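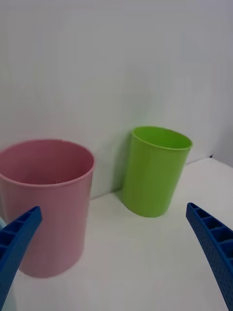
The Erken 2 is a bench handling cell for canteens, sample rooms and small packing lines where cups, bottles and tubs come through in mixed order. It is supplied with ribbed flexible fingers that close around an item and need no tool change between sizes. Cups of different widths, such as the wide pink one and the narrower green one, can stand upright on the same plain white worktop, one further back than the other. Items may be set down by hand in any order within reach of the arm.

Changes to the operator's job
Staff no longer lift each item from bench to tray. One person loads the worktop, clears rejects and signs the shift sheet. At Javasen, where the cell has run since October, shift lead Maritza Sánchez moved the second bench post to goods-in and kept the same hours for both staff. Training takes 75 minutes and covers stopping, restarting and finger cleaning.

Bottles
Capped bottles are held low on the body, with a finger on either side. The cap stays clear, so raised lettering on its top, here MAXWELL HOUSE, can be read by the operator without taking the bottle out of the grip.
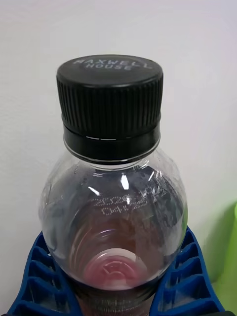
Ordering
Cell with one pair of fingers: part 101
Spare fingers, pair: part 13
Supplied and fitted by Dristen. Site visits: Ulises Paucar, Papadakis depot.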